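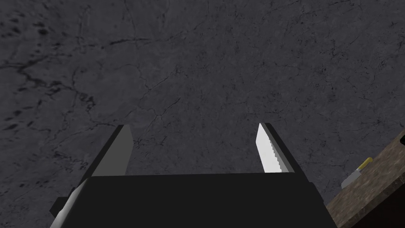 July, past eleven at night

Over 3000 steps into the run and the arm still will not go to the counter. It goes near the counter. It opens its fingers as wide as they go and stops there, as if somebody had asked it a question. Vivek Sengar calls this "exploring." I call it parked.

I should write down where things stand while I am annoyed, so that I don't pretty it up later. The real arm is on the bench in the garage with its elbow off. The simulated one lives on the old desktop next to it. The plan was to teach the simulated one to pick up a kitchen knife by the handle and then move all of that over to the real one. Vivek's plan, I mean. Mine was to write down a list of joint angles and have it do the same thing every time, like any machine I ever trusted. We split the cost of the motors, so we split the say, and he talks faster.

The kitchen tonight was the one with the cracked stone floor. Who has a floor like that? It looks like the lobby of a bank after an earthquake. I asked whether the arm could be getting mixed up by all those dark lines, since from the wrist there is hardly anything else to look at, and Vivek said a different floor each run is good for it. Maybe. The knife has a bright yellow handle on brown wood and I could find it from across the street. If the thing can't find that, I don't see how a fancier floor helps.

Spent an hour on the finger pads. In the model, one finger shows a white pad with little teeth and the other shows plain gray on its inner side. I told him that was an error in the file. He said it was only the angle and the light. I went through the file line by line and could not settle it either way, which bothers me more than being wrong would. The real ones I cut myself from a sheet of white rubber, and both have teeth, and I have the blister to show for it. If the model has one grippy side and one slick side, then everything it learns about squeezing is learned on a hand we don't own. Wrote PADS on the wall in marker.

Also still open:

The Kanel driver board gets too warm to touch after 17 minutes. The forum says this is normal. The forum said the same about the last one, which smoked.

The Cernel controller drops its connection if the shop vac is running. Moved it to the other outlet strip. No change. Moved the vac.

Olatunji bearings came, wrong size again. I ordered the right size. I checked the order twice. They will want me to pay for shipping them back and I am not going to.

Around nine Vivek wanted to start over with a new reward, so that it gets a bit of credit for just turning toward the handle. I said we had already done that, and the last time it learned to turn toward the handle and sit there collecting. He said this time the credit runs out. Fine. We let it go 30 tries and I watched every one. In 5 of them the fingers came down over the wood. In none of them did they close on anything. He was very pleased with the 5. He made a chart.

I will admit one thing, and only here. On one of those tries it came in from the side, slow, and corrected itself a little before it got there. Nobody typed that in. I had him play it back. On the second look it seemed more like a wobble, and on the third I couldn't say.

He wants to show this at the Estwood workshop night next month. Show what? People will come over with a paper plate in one hand and ask if it does dishes. I said I'd agree if the real arm can lift a spoon by then, a spoon, no blade, with me standing at the switch. He shook on it. I don't think he heard the part about the switch.

Left the desktop running overnight with the garage fan on it. Elbow tomorrow, if the glue has set. Call about the bearings first thing. Need more white rubber, and a new blade for the cutter.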